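Pine table

A pine table is a table with a top of pine boards, pale when new, with visible grain and dark knots. Common in laundry rooms for folding. Softwood, so it dents easy.

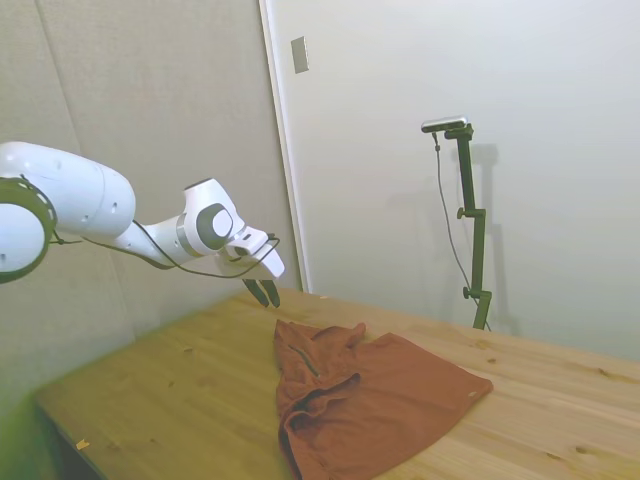
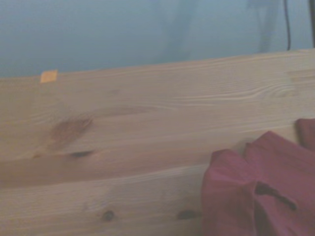 Knots are harder then the wood round them and take stain diferently. Plitdale boards, sold from March, usually come 22 mm thick. Wipe dry after damp clothes.

Related
Garment folding
Hiltley bench
Morkance oil finish

Contact | © Abubakar Home Reference | Back to top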